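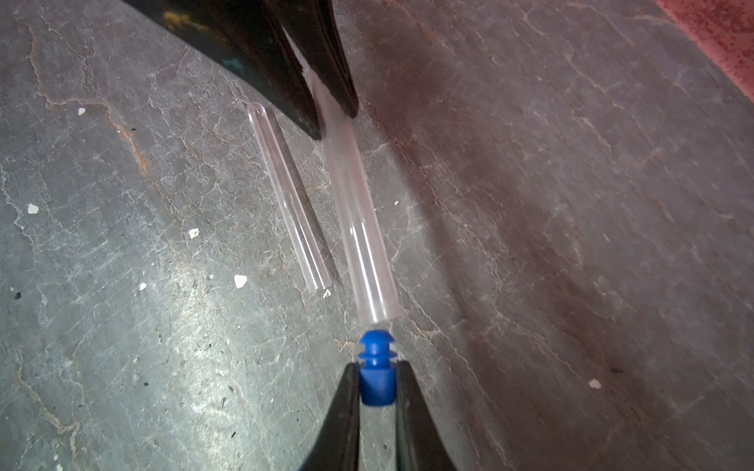 Figure 6-1. Stopper held in line with the open end of the tube, a small gap between them. Wrist camera.

Contents Previous Next Index Print Support

6 Small-Part Handling with Two Arms

6.1 Scope

This section applies to the Ketirora bench cell with two arms fitted to the front rail. It covers work in which one part is picked up, lined up, and pushed into another: stoppers into tubes, caps onto rods, and similar light assembly. It does not cover filled tubes, sharp parts, or parts that must stay sterile. For those, see the Pluseta supplement.

The steps assume that the cell has been installed according to Section 3 and that the operator has completed the site training. Where a site has its own rule and it is stricter than the one given here, follow the site rule.

6.2 Limits for this type of work

Gripping force, maximum: 16 N
Arm speed with a part in the gripper, maximum: 74 mm/s
Finger inspection interval: 3,000 grips
Task profile number: 591

The limits are loaded with the task profile. Do not raise them from the console. A change to any of the four needs a new risk assessment for the cell, and the assessment must be filed before the change is made.

CAUTION: The limits protect the parts and the fingers. They are not a substitute for keeping hands out of the cell while the arms have power.

6.3 Preparing the cell

1. Press the stop button on the console and check that both arms report STOPPED.
2. Look at the two mounting plates. The bolts must be in place and seated flat against the plate. If a bolt turns by hand, stop and go to Section 3.4.
3. Check the circuit boards and their wiring below the rail. Leads must not hang where a hand or sleeve can catch them.
4. Follow the cable from each wrist back along the arm. There must be enough slack for the wrist to turn through its full range, but a loop must not reach past the fingertips.
5. Wipe the floor of the cell with a dry lint-free cloth. Chips and crumbs under a part can tilt it enough to spoil a pick.
6. Set out the parts for the task. Keep everything else outside the work zone set in the task profile.

NOTE: Items that are not part of the task may remain on the floor if they are entered in the profile as fixed objects. An item that has been moved must be entered again. This includes pen cups and staplers.

7. Close the task setup screen. Wivance Console saves the layout under the operator's login.

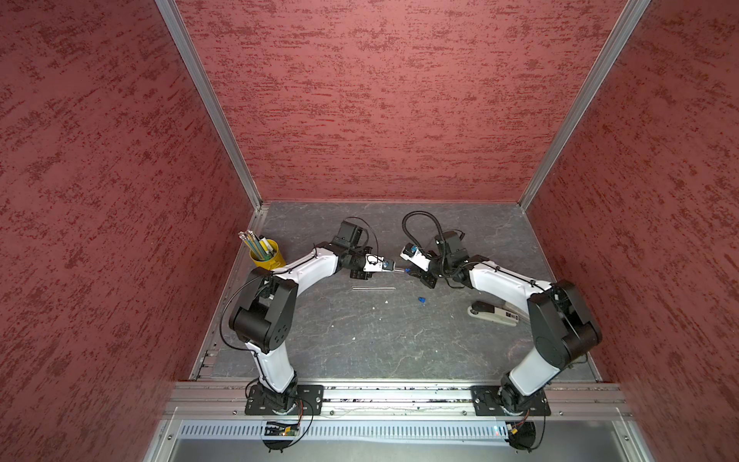

Figure 6-2. Both arms on the front rail, grippers brought together above the floor. The rod and the small blue part lie in front of the grippers; the stapler is to the right.

6.4 Setting the minimum distance between grippers

The two arms share one work zone, and the grippers often have to come close together. The minimum distance must be set for each new task and each time a finger is replaced.

1. Select profile 591 and choose MANUAL, LOW SPEED.
2. Move the left gripper to the handover point. Leave the fingers empty.
3. Move the right gripper toward it until the console shows the yellow zone mark. Stop there.
4. Check the gap from the front and from both sides of the wrist. Housings, labels, and cables count as part of the gripper.
5. Press SAVE GAP.
6. Back the right gripper away first, then the left.

If the yellow mark does not appear, do not carry on by eye. Move both arms to the rest position and repeat the arm calibration in Section 4.

CAUTION: The saved gap applies to empty grippers. A long part reaches past the fingertips and must be entered under PART LENGTH before the first automatic run.

6.5 Picking up and inserting a part

1. Place the receiving part on the floor with its open end toward the gripper that will do the inserting. Leave space on both sides for the fingers.
2. Bring the fingers down on either side of the stopper or cap. Close them at the lowest force setting.
3. Raise the force one step at a time until the part no longer slips. Record the setting.
4. Line the part up with the opening. Use the wrist camera view for this step, and stop with a visible gap between the two.
5. Check the alignment on the wrist view and again on the fixed camera view. Both must agree. A part that looks straight from the wrist can still be high or low.
6. Feed the part forward at the set speed. If the force reading reaches the limit, the arm stops by itself.
7. After a force stop, back off and line up again. Do not press RESUME.
8. Open the fingers fully before moving the wrist.

Clear tubes are hard to see against a light floor – bright lines along the wall can be mistaken for the rim. Adjust the cell lighting until the rim can be told apart from the wall on both views.

NOTE: Three force stops in a row on the same part end the run. Remove the part and put it in the reject tray. It must not go back into the supply.

6.6 Holding long, thin parts

Rods, swabs, pens, and similar parts turn easily between the fingers. Grip them as near to the middle as the task allows, and keep the second gripper outside the PART LENGTH zone until the first arm has come to rest. When both grippers must hold the part, the second one closes at the lowest force setting and is raised only after the first reports HOLD.

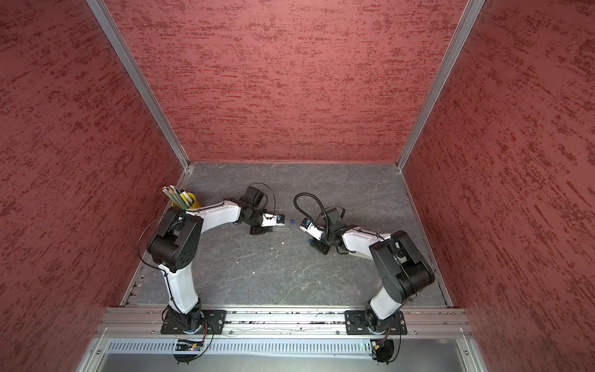 Figure 6-3. Blue-tipped part held in the left gripper, right gripper facing it across a small gap. Pencil cup in the back-left corner.

6.7 Ending the session

1. Put down any held part. An arm must not be left holding one when power is removed.
2. Send both arms to the rest position and press the stop button.
3. Collect the loose parts and count them against the task sheet.
4. Enter the number of grips in the log. At 3,000, inspect the finger pads and edges as described in Section 8.2.
5. Note any force stops, with the part type and the arm. At the Parisi site, the log is reviewed each month by the cell supervisor.

Worn fingers are replaced in pairs. After replacement, repeat 6.4 in full.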